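Sturitz Gudis table, dark top: review after a year
Posted Jan 4, 2020 by Patricio Figueroa 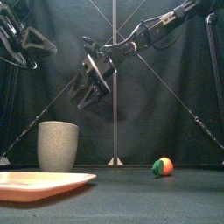 The dark top, with a gray cup and a toy fruit.

I bought the Gudis last December to replace a pine table that had gone soft at the corners. It cost $444 plus delivery. Sturitz sells it with a light top or a dark one, and the dark one was in stock.

Delivery and assembly

It came in two boxes. One had a crushed end but the legs inside were fine. The instructions are a single folded sheet with drawings and no words. The drawings are clear except for step four, where the crossbar is shown upside down. If your bolt holes don't line up at that point, flip the bar. I had it standing in under an hour working alone, and then needed a second person to turn it over. Don't try that part by yourself. The top is heavy and it will twist the legs if you lift from one side.

The kit includes an Allen key. Use your own if you have one with a longer handle. Two of the bolts are in a tight spot under the top and the short key only gets a quarter turn at a time.

The surface

Dark tops show dust. I knew that and bought it anyway, and I wipe it down most evenings. Flour is the worst. Coffee rings come off with a damp cloth if you get to them the same day. One that sat over a long weekend needed dish soap and some rubbing and left no mark that I can find now.

It does scratch. I have one long scratch from dragging a box of tile samples across it, and a patch of small ones where my laptop sits. The light catches them in the morning. A coat of Moltix furniture wax hid the small ones for a few weeks and did nothing for the long one. I wouldn't bother buying wax just for this.

Heat I can't say much about. I use a trivet.

Stability

For the first couple of months there was no wobble at all. After that I noticed some movement when I leaned on the short end, and tightening the crossbar bolts took care of it. I have done it twice more. Sturitz should put lock washers in the bag. I added my own in the fall and have not had to touch it again.

The feet adjust, which I needed, because my kitchen floor drops toward the back door. The adjusters are plastic and turn by hand. They hold their position fine — so far.

Size

It seats four with room for serving dishes, or six if everyone is friendly. The legs are set in from the corners, so whoever sits at the end has one near each knee. My brother complains every time. If you have tall people in the house, try it in a store first.

Compared with the Requena

The other table I looked at was the Requena, which costs $600. It has a thicker top and the legs are right at the corners, so the end seats are better. It doesn't have adjustable feet. On a level floor, and with the extra money to spend, I think I would go that way. The drawer on the Requena was stiff on the floor model, for what it's worth.

Customer service

I wrote to Sturitz once to ask for a replacement foot after I cracked one moving the table. They answered in two days and the part came 12 days after that, no charge. They sent the light color. I asked for the dark one, got an apology, and it never showed up. The light one is at the back where it can't be seen.

Would I buy it again

Yes, in the lighter top. The price is fair, it's sturdy once you sort out the bolts, and it has been used every day for meals, homework and my own paperwork. Four out of five. It loses one for the missing washers and the legs at the ends.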